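Speaker notes, "Bags by the Door," Paltotora library evening

Okay, slow down at the start, I always rush the hello. Thank Maite Segura for having me, then straight into the confession: I own 7 tote bags and I still walk into the store without one. (Wait for the laugh. If there isn't one, keep going!)

Next bit is fabric. I love a loud print, fruit, flowers, dots, all of it, and I want people to hear that I'm not here to make them buy everything in beige.

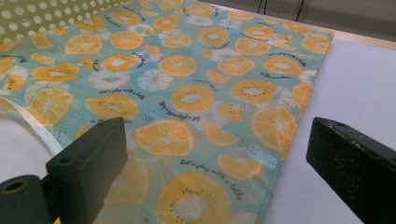 So the loud ones are the ones I grab, because I can spot them from across the kitchen. Ask the room who has a favorite bag. Take two or three answers, no more, Nuria talked for ages last time and I loved it but we ran over.

Then the basket part. One basket, one flat bag next to it, small bottles standing in the basket so they don't leak all over the cloth. Fold the handles down before you fold the bag. Do it live with the green one from home, slowly, both sides.
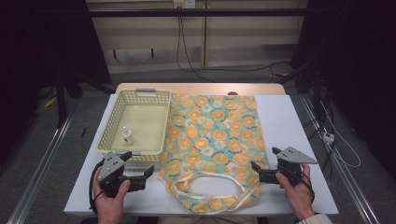
Basket on the left, flowered tote laid flat beside it.

Drink some water. Then hand over to Tineke for the mending table, and remind everyone the spare thread is in the tin by the coats.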